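Home | Archive | Threads | Search | Join

[wondgate-swap] Re: Two-sided gray bin, worth keeping?

From: Mwende Shirima
Date: 23 July 2025

On Monday a list member wrote:

> I have the big gray bin from the Wondgate clear-out and can't decide
> if it should go back on the shelf. It's scuffed up inside. Does anyone
> use the kind with two compartments, and for what? I was thinking
> potting soil but I don't know if it would hold.

I'd keep it, but I wouldn't put soil in it. Ours has a round hole in the floor of the front part and a small one in the back, so anything fine will end up on the table. Check yours before you fill it.

We use the front side for odds and ends that need to go back to other rooms. The back side stays clear until the front gets sorted, and then whatever is leaving the house goes there.
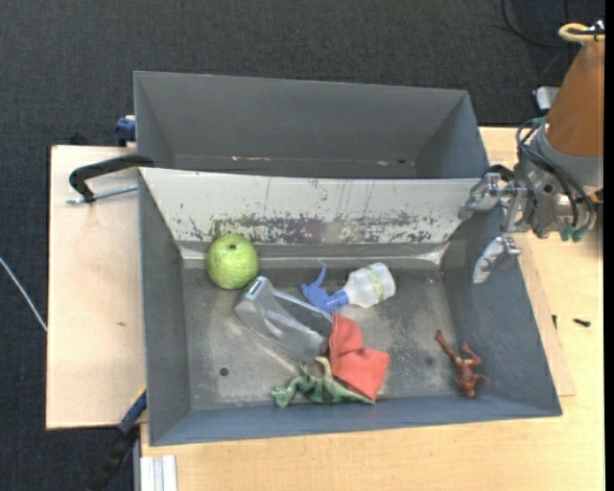

Front side before sorting: spray bottle, clear plastic container, red cloth.

The spray bottle goes under the sink and the cloth goes in the wash. I save clear containers for screws if they're in decent shape.

As for the scuffs, I tried dish soap and then baking soda. The soap took off the dust. The worn patches low on the divider didn't change, and I've stopped working on them.

If you don't want yours, I'll take it for the garage. I can pick up any evening after the 17 bus gets in. I also have 12 Pindimo jar lids to give away, all the same size.

Mwende

Recent threads
- Brullov shelf brackets, free
- Jiang folding table, one leg sticks
- Wanted: 100 paper lunch bags
- October swap, table sign-up

This site uses cookies to keep you signed in. Accept | Settings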